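Home | Manuals | Kallio Hand Unit | Set-up | Teaching | Support

5. Teaching a packing task by hand

This section explains how to record a packing task with the Kallio hand unit. Please finish section 4 (pairing and zero position) before you begin. Text revised 29 July 2025.

5.1 Prepare the station

1. Put the open box on the table, inside the reach of both grippers. Fold the flaps outward as far as they go.
2. Place the items for the task beside the box. Use the same items for the complete session.
3. Open the Brutico recorder and choose "New task". Type a name of 24 characters or less.
4. Check that the free memory is at least 2,000 MB.

Caution: Keep your fingers away from the jaws when the unit is on. The jaws close with enough force to pinch.

5.2 Record one demonstration

1. Hold the unit above the box, with the jaws pointing down. Wait 2 seconds after the start tone.
2. Move to the item at a calm and even speed. Open the jaws before you go below the edge of the box.
3. Bring one jaw to each side of the item. For a can which is lying down, the jaws go along its two long sides, and the item should be between them before you squeeze.
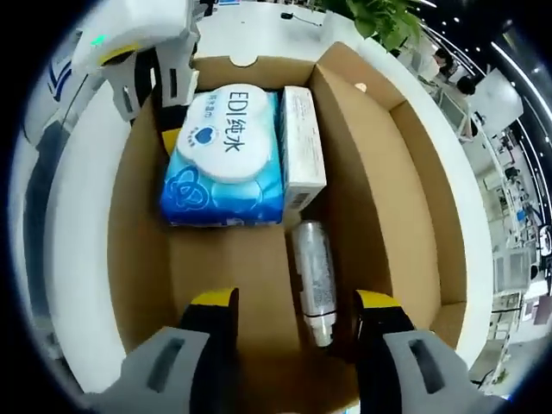 Fig. 5-2. Jaws open on both sides of the can, with the wipes pack and white carton also in the box.

4. Squeeze the trigger slowly until the item is held. Do not press more after this point - a soft pack will change its shape and the recording will be less useful.
5. Lift straight up, put the item in its target place, and open the jaws fully.
6. Press the trigger twice to stop the recording.

Note: One demonstration may not be longer than 90 seconds. The recorder stops by itself at this limit and the file is marked as incomplete.

Note: If you touch the box wall strongly or drop the item, press "Discard" and repeat. Small corrections of the path are allowed, and you can keep them.

5.3 Check the recording

1. Open the last file and play it at half speed.
2. Look at the moment when the jaws close. The item must be visible there.
3. Press "Keep". The file is copied to the Hotstead server when the unit is back in its dock.

Related items
Section 4: Pairing and zero position
Section 6: Teaching with two arms
Cleaning and changing the jaw pads
Rernley dock: meaning of the lights
Release notes, November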